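Tavum Wetland Boundaries

A data card for the 29 peatlands and marshes of the Tavum basin, remapped and cleaned up so anyone can use them!

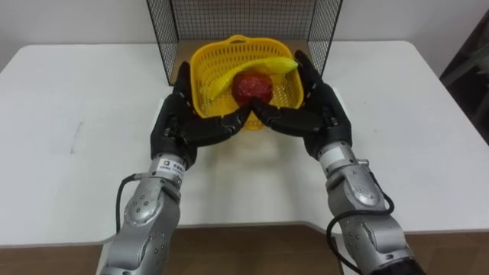
What's in it

- One polygon per wetland, with name, area in hectares and main habitat type
- 1237 plant and bird records, each tied to a wetland ID
- Survey notes by Misaki Iwasaki and Iker Gallardo, lightly edited

What changed in version 4

Gatley Fen finally has its northern arm — the old outline stopped at the road and left out a lovely stretch of alder carr. Trodwood Marsh is now split into 2 polygons, one on each side of the river.

Known gaps

Cordero Bog was surveyed only in August, so early-flowering sedges are thin there. If you have spring records, please send them to Itziar Prieto. We'd love to see them!

Using the data

Files are GeoPackage and CSV. Join them on site_id and leave the leading zeros alone. Areas were computed in an equal-area projection, so they won't match figures from a web map.

Last updated: December 19, 2024

Related
Tavum Water Levels
Trodwood Reedbed Bird Counts
Gatley Fen Peat Depths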